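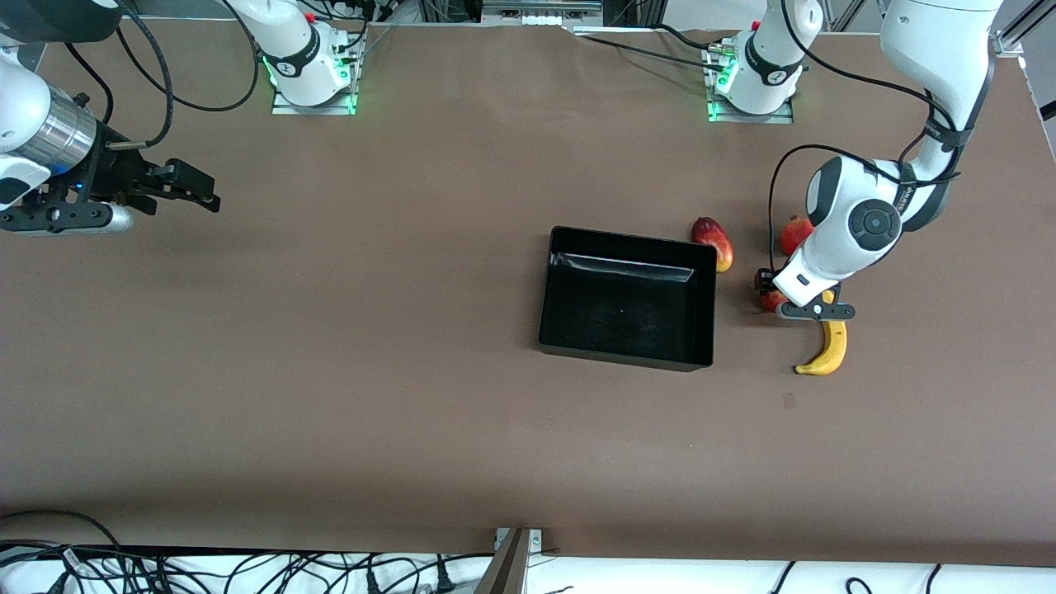
Figure 6. The Comulero two-arm station with the tray and fruit laid out for the clearing chore.

Section 4. Your First Chore: Putting Away the Fruit

By now you have the arms bolted down and the Gethin software talking to both of them, so let's give them a job. We start every new owner on fruit. A person clears a few pieces of fruit off a table without a thought, and you will soon see how much thinking was hiding in there. Please go in with modest hopes. Machines like ours can do a slice of a household chore, slowly, on a table you have prepared for them, and we would sooner you heard that from us in Section 4 than found it out at a dinner party.

Before you begin

Read the stop procedure in Section 2 again, even if you read it yesterday. Clear cups, tools and sleeves out of reach of both arms.

CAUTION: Never reach in to straighten a piece of fruit while a chore is running. Press Pause, wait for both arms to settle, and then reach in.

1. Set the tray where both arms can get to it. A small tilt is fine.

2. Place the fruit beside the tray, with room between the pieces for a pair of fingers.

3. In Gethin, open Chores, choose Clear Table, and set the speed to 40 percent. You can raise it later on.

4. Press Preview and look over the wrist view before you let anything move.
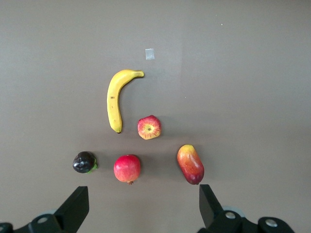 Round things are the easy ones, as long as the fingers come down evenly on both sides. A banana asks for more care, and we suggest a grip near the middle of the body, across the curve. With a mango lying on its side, go across the short way. If the suggested grip looks wrong to you, drag it to a better place and press Preview again.

5. Press Start and keep a hand near the stop button for the whole first run.

6. When the chore ends, count what landed in the tray and write it in the log, misses and all.

NOTE: Dilwyn Rosser ran this chore 600 times at our Caldale shop, and 156 of those runs needed a person to step in at least once. Most of the trouble came from fruit rolling away at the first touch – a thing any four-year-old would chase down and the arms, for now, will not.

NOTE: Expect a full run to take about three minutes. Yes, you could do it faster yourself!

If the arm closes on nothing

Press Pause, check that the fruit hasn't shifted, and go back to step 4. After three misses in a row, repeat the wrist calibration in Section 3 – a bumped table is the usual culprit.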